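Section 4. Patching a Torn Tarp or Groundsheet with Tape

14 comments | 131 shares

This section covers field and home repair of the Basex groundsheet and the Basex fly cover. It applies to straight tears, L-shaped tears and small holes. Seam repairs are in Section 5. Damage to the window panel can't be repaired with tape and the panel has to be replaced.

4.1 Before you start

You will need:
– cloth-backed tape, 2 inches wide
– scissors
– rubbing alcohol and a clean rag
– a flat, hard surface larger than the damaged area
– a wooden spoon or a similar smooth tool for pressing
– a marker or a piece of chalk

The Prornia repair kit includes tape and a pressing tool. Any good cloth tape will do for the groundsheet. Don't use packing tape or masking tape. Both let go after a few nights in the damp.

CAUTION: Rubbing alcohol is flammable. Keep it away from stoves, lanterns and pilot lights, and open a window or work outdoors.

4.2 Check the damage

1. Spread the sheet out flat with the coated side up. The coated side is the shiny one.
2. Find the full length of the tear. Tears often run on past the point where they gape open, so hold the fabric up to the light and look for a thin line.
3. Mark both ends with chalk.
4. Measure between the marks. If the tear is longer than 13 inches, tape will hold it for a trip but not for a season. Plan on sewing in a panel when you get home (Section 5.3).
5. Check the fabric near the tear. If the coating flakes off when you rub it with your thumb, tape will not stick there. Cut your patch large enough to reach sound coating on every side.

4.3 Clean and dry

1. Brush off grit and leaves.
2. Wipe the area with a damp cloth and let it dry.
3. Wipe again with rubbing alcohol, going at least 3 inches past the chalk marks.
4. Wait until the fabric is fully dry. In cool weather allow 60 minutes.

Note: Old tape should come off before you clean. Peel it back slowly on itself. If it leaves glue behind, rub with alcohol and scrape with a fingernail. Metal scrapers will cut the coating.

4.4 Make the patch

For a tear shorter than 2 inches, a single piece of tape is enough. Skip to 4.5.

For anything larger, build a patch from several strips:

1. Lay the first strip on your work surface, sticky side down. A smooth plastic or painted tabletop is best. Bare wood pulls fibers into the glue.
2. Lay the next strip beside it so that it overlaps the first by half an inch.
3. Keep adding strips until the patch covers the tear with 2 inches to spare on all sides.
4. Rub the patch down along each overlap.
5. Lift one corner and peel the whole patch off the table in one slow pull. Keep it flat. If it folds onto itself, throw it out and start over.
6. Trim the ends and round the corners with scissors. Square corners catch on boots and tent pegs and start to lift.

Note: You can make the patch ahead of time on the backing paper from the Prornia kit. Store it flat. Replace any patch that has been stored through a hot summer – if you made it in July, don't count on it the following spring.

4.5 Apply the patch

1. Slide the hard surface under the tear.
2. Bring the torn edges together so they meet without overlapping. A second person is useful here.
3. Set the middle of the patch down first, then work out toward the edges.
4. Press hard with the spoon for at least one minute. Go over the overlaps twice.
5. Turn the sheet over and put a second patch on the other side. Leave out this step on the fly cover, where one patch on the inside is enough.
6. Leave the sheet flat overnight if you can. Don't fold it across the patch for the first day.

CAUTION: Don't use a clothes iron or a heat gun to speed up the bond. The coating softens at a low temperature and can't be restored.

4.6 Test the repair

1. Hang the sheet so that the patch forms the bottom of a shallow dip.
2. Pour in a cup of water.
3. Wait ten minutes, then feel the underside with a dry hand.
4. If it is damp, mark the spot, dry everything, and add one more strip over the leak. Test again.

4.7 Care after repair

Roll the sheet for storage and keep the patch on the outside of the roll. Check the edges before each trip. An edge that has lifted less than half an inch can be trimmed off. If it has lifted more, replace the patch – pressing it back down rarely lasts once there is dirt in the glue.

Machine washing will loosen any tape repair. Use a sponge and cold water. 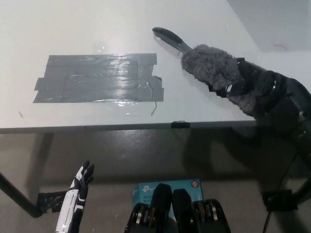
Eylül Yaman: I'd go for three inches past the tear on a groundsheet, two is a bit tight. Mine was fine through the first trip and then started creeping at one end, right where I kneel to get into the sleeping bag. Redid it with wider margins and rounded corners and it has held so far. Does the overnight rest matter much if there's already a patch on both sides?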